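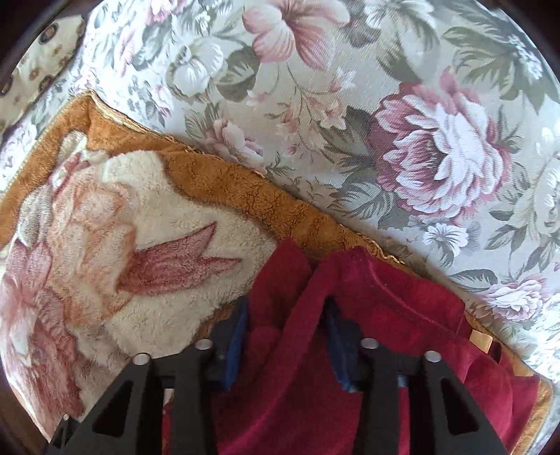

Totura halts hand gripper sessions after jaws fail to open

Totura has stopped all recording with its hand-held grippers while it looks into a fault that leaves the jaws closed after the trigger is let go. The company told its operators in October and has asked for every unit to be left switched off and unplugged until it has been checked.

No one has been hurt. Three operators reported pinched fingers, and one reported a torn sweater.

The grippers are used in people's homes, where operators pick up, fold and move ordinary things such as clothes and bedding. The recordings are then used at the company's site in Bastdale to train robot arms to do the same jobs. Totura has 390 of the tools out with operators.

According to a notice sent to operators, 41 units have shown the fault so far. In each case the fingers closed on fabric in the normal way but stayed shut, or opened only part of the way, when the trigger was released. Most of the reports came from people handling knitwear, fleece and thick blankets. Hard objects such as cups and boxes do not seem to set it off.

Totura said it has traced the trouble to a return spring supplied by Stikholm. The spring is meant to push the linkage back out once the operator relaxes the hand. In a batch delivered over the summer the spring loses tension with use, and when there is a thick fold between the pads it no longer has the force to part them. The company's own bench test called for 1000 open and close cycles with nothing between the pads, and all the units sold or lent out had passed it.

A second test, run after the complaints, used a folded sweater. One gripper from the batch stuck on cycle 390 and had to be taken apart to get the cloth out.
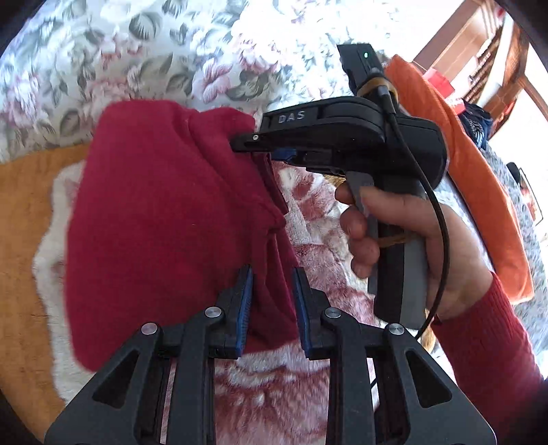
Page last updated: October, 4:15 p.m.

Operators who find a gripper stuck on a piece of cloth are told not to pull. The notice says to unplug the cable first, lay the tool down on a flat surface, and push the two outer arms apart by hand, keeping fingers away from the pivots. If the arms will not move, the tool should be sent back with the cloth still in it. Totura will pay for the garment.

Pulling appears to be what caused the pinched fingers. When the fold slips out from between the pads, the jaws can snap the rest of the way shut.

The company is also going back over recordings made with the affected batch. A stuck jaw shows up in the data as a long hold, and a robot trained on enough of them may learn to hang on to a garment after it should have set it down. Totura said 3009 recordings have been pulled for review and will not be used until someone has watched them through. It did not say how many have already gone into training.

Wijaya, which assembles the grippers, said it has stopped fitting the Stikholm spring and has gone back to the heavier one used in the first version. That spring makes the trigger harder to squeeze, and operators had complained of sore hands after long sessions. Wijaya said a change to the trigger is being worked on but gave no date.

Stikholm said it is testing springs kept back from the same batch and will share the results with both companies.

Operators will be paid for sessions already booked during the stoppage. Units are to be returned in the case they came in, with the cable, and the serial number should be written on the outside of the box. Replacement springs will be fitted at Bastdale, and operators are asked not to try the repair at home.

Totura expects the first repaired grippers to go out within four weeks of being received. Sessions using the fixed robot arms at Bastdale are not affected.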